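From: Lorenz Schwaiger
To: harbor-watchers list
Subject: Re: Nasance at Groltska, which berth?

Rogério Furtado wrote:
> Saw the Nasance come in Sunday and tie up on the outer mole. She looks
> longer than I remembered. Has she been rebuilt, or am I mixing her up
> with the Lasora? Also, is the mole open to walkers this year?

Rogério,

It was the Nasance. The Lasora has the dark hull and a single mast behind the bridge, and she left for the yard in June. I have not heard that she is back.

You are right about the length. The Nasance had a new stern fitted two winters ago, with a bigger swim platform and a garage for the tender. Edgars Kairys has her at 147 feet now. The old harbor guide still gives the earlier figure, so ignore that one.

She is on berth 2, port side to, with her stern toward the light. If you want her whole length in one shot, go up the steps behind the chandlery. From the mole itself you are too close.

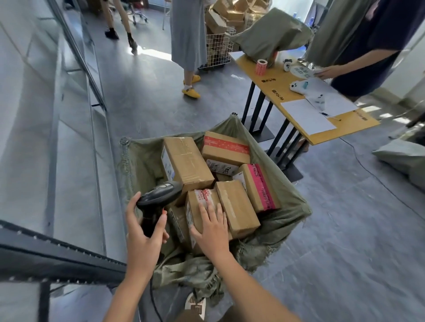
Can you still walk out on the outer mole? As far as the second gate, until 8 in the evening. Past that you need a pass from the harbor office, and they only give those to berth holders.

Valdis Avotiņš asked me off list about her tonnage. The register says 314 gross, but I think that entry was made before the stern work. Tolera Tekleab has the newer register and may be able to check it.

One correction to my last message. I wrote that the Ha had a range of 3000 miles. That was for her sister ship, which has the larger tanks. I don't have a good number for the Ha.

I will be down there again before the weekend and can look at the port of registry on the Nasance's stern if anyone needs it.

Lorenz

List page last updated: June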